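Notes for the library talk: "Keeping a Town Seed Library Going"
*(Slow down at the start! Water on the left of the lectern.)*

**Opening**

Good evening, everyone, and thank you for coming out on a cold July night when you could be home with your feet up. I'm Hina Memon, and I've been looking after the Clutley seed library for longer than I meant to. I came in to borrow a cookbook, and I left with a packet of broad beans and a key to the cupboard. (Pause here, let them settle.)
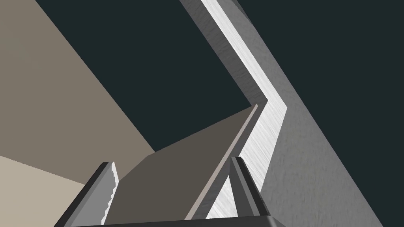

We began with 50 packets, mostly beans and silverbeet, and a good many had nothing written on them but "green one". Last season we lent out 3,250, and I still can't say that number without grinning like a fool.

**How the lending works**

You take what you'll plant, you grow it, and if things go well you bring some seed back. There are no fines. We have 172 regular borrowers, and plenty of them return nothing at all in a bad year, what with the frosts and the possums, and they're still very welcome at the cupboard.

*(Tell the Khattak pumpkin story if time allows. Keep it short this time!)*
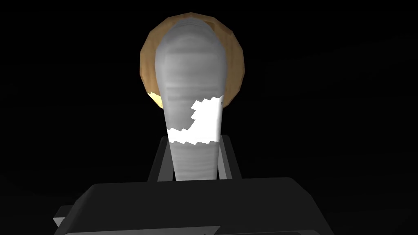 Old Mr Khattak gave us his family's pumpkin seed in a jam jar. Pumpkins cross with each other at the drop of a hat, so three households on the Clondero road agreed to grow that one and no other. The colour has stayed true ever since, and the soup is marvellous.

**Drying and storing**

- Dry seed on a plate, out of the sun, for a good fortnight.
- Paper envelopes first, then a jar with a tight lid.
- Write the name and the year on it before you put the kettle on. 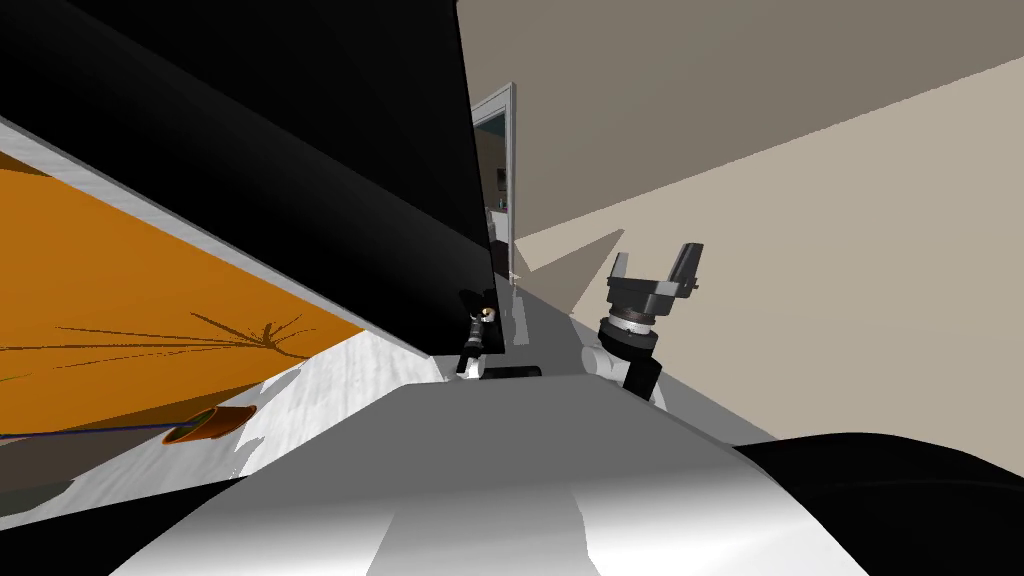 Do ask your neighbours what they've been saving, too. I've had lovely lettuces from people who swore they weren't gardeners, and one tomato that I'd put up against anything in the shops.

**Money, briefly**

Our running costs came to around 600 dollars last year, nearly all of it envelopes and ink.

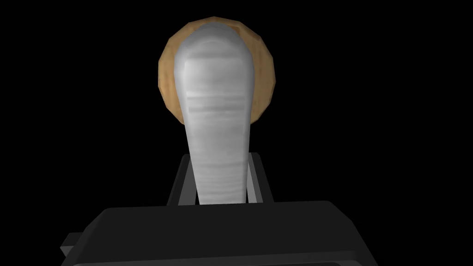

*Slide picture: Rollix*

So if your own town is thinking of starting one, please don't wait for a grant. Find a dry cupboard and a friendly librarian, and put a notice up by the door.

*(Questions. Seed swap table stays open until 9 pm. Remind them to bring back the jars.)*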